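Speaker notes: Inside an old office desktop, and what to save from it

Evening talk at Gaete, 7.30 start. Keep the opening short, people will have come straight from work.

Opening
Say who I am and that I look after the used machines at Ledness. Most of them come out of offices in Grerkville when the desks are cleared. A plain black tower, still fine for letters and email, usually let down by a slow disk. Tonight is about opening one up, knowing the parts by sight and changing the hard drive.

Ask for hands up: who has had the side off a computer before? Go slower if it's only a few.

Before the side comes off
Shut down properly, switch off at the wall, pull the mains lead, then hold the power button in for a few seconds. Lay the tower on its side with the open side up. Don't work on carpet. Touch bare metal on the case before touching any part.

Finding your way round
Start with the power supply, the grey box in the corner with the white label. Leave it shut, always. Follow its wires out and you find everything that needs power.

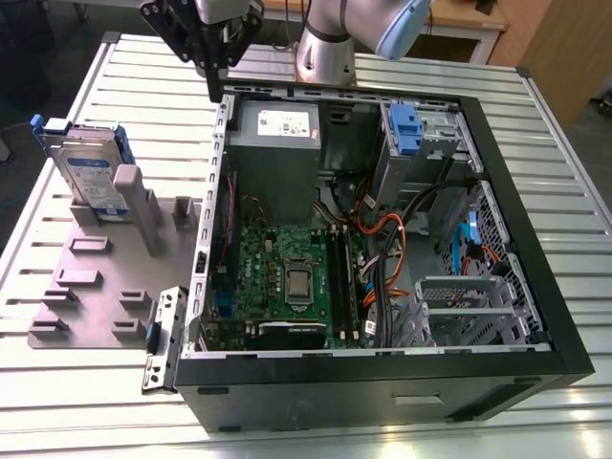

The drive sits in a caddy, and the caddy is the bit people break. Blue plastic on a Dell means you are meant to touch it: a latch, a tab, a handle. Squeeze or lift, don't lever it with a screwdriver. A 3.5-inch drive clips into the caddy without screws, and the pins go into the holes along its sides. Pass the spare caddy round at this point and get it back before the break.

Take the cables off first. Hold the plug, never the wire. The SATA plug is small and L-shaped inside, so it only goes on one way - if it won't go, turn it over. Same for the power plug next to it.

Question that always comes up: do I need to wipe the old drive? Yes if it's leaving the building. Our log number goes on the caddy in pencil, and the last one I did was 3626. Clodano has the sheet if anyone wants a copy.

Memory
Memory is the cheapest thing to add if there's a free slot. Push both end clips outward, line up the notch, press down firmly until the clips come up. It takes more force than people expect. Match the type to what is already there, and read it off the sticker before you buy.

Don't disturb the processor. Lifting the lever without a reason only leads to fresh paste and bent pins.

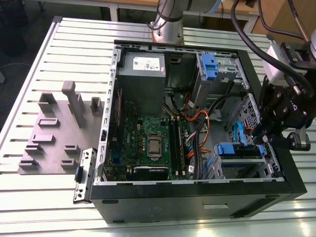

Putting it back
Cables tucked away from the fans. Graphics card seated along its whole length, with no gap at one end. Caddy pushed home until it clicks. Run a finger round the case for a loose screw, then the side panel, then the mains.

First start: go into the setup screen and check that the drive is listed. If it isn't, power off and look at the SATA plug at both ends. In my log that was the cause 98 times out of 100. The other 2 were dead drives.

Break for tea here, then questions. Leave the tower open on the table so people can come up and look, with the lead unplugged and kept in my bag.

Handouts by the door. Next talk is in December, on printers.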